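Skeltellow, October. Posting this as a thread while I still remember what we did.

1/ We had the back room to sort out before the new shelving arrives. The job was simple on paper: get the long tables out, clear the floor, bring back only what fits. Two of us on it, me and Heino Paju.

2/ I measured the doorway first. I have skipped that step before and ended up taking a door off its hinges at nine at night. It's a standard door, nothing generous, and there's a radiator just past it on the left.

3/ Chairs went out before anything else. Then the boxes of old Busari catalogs, which weigh more than they look. I stacked those in the hallway and had to move them again later, so put yours somewhere better.

4/ Then the green table. 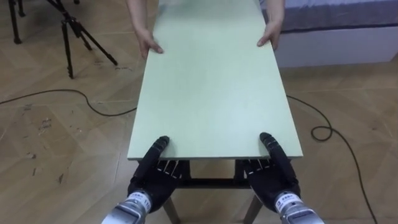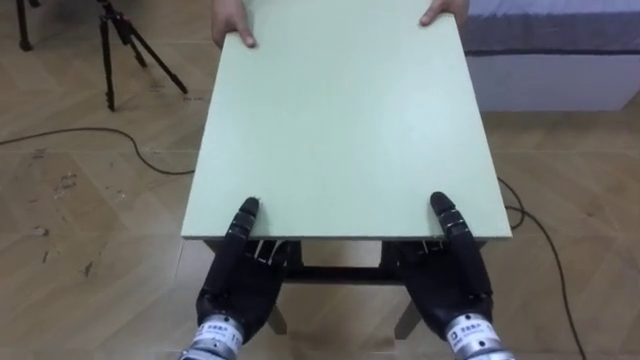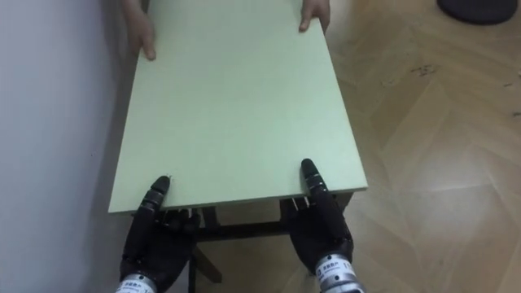
5/ Long tables are awkward for one reason – the person at the back can't see the floor. Agree on who calls the turns before you lift. We go with whoever is walking backward, and the other end keeps quiet and follows. Hold it at the ends. The green top is thin along the edge, so you can get your fingers curled underneath and still press down from above, and that helps when you have to tilt for a door. Wipe it first if it's dusty. Dust makes a smooth top slippery.

6/ Check what's under there too. Crossbars are fine on a straight carry, but they catch your shins on a turn. Short steps.

7/ Turning into the hallway: long side upright, legs first, then swing the rest around. If you feel it touch the frame, stop and back up a few inches. Pushing is how paint gets scraped.

8/ The new shelves are from Cemberg and each one is rated for 400 pounds. I don't plan to test that. The catalogs go on the bottom.

9/ Rasmus Paju asked why we don't just buy folding tables. We priced them. The decent ones came to $700 for the set, and the green table still does its job. The $200 ones wobbled in the store.

10/ Next up is the floor. There's a dark patch by the window that needs a proper scrub, and I want it done before the shelves go in. Will add to this thread when it is.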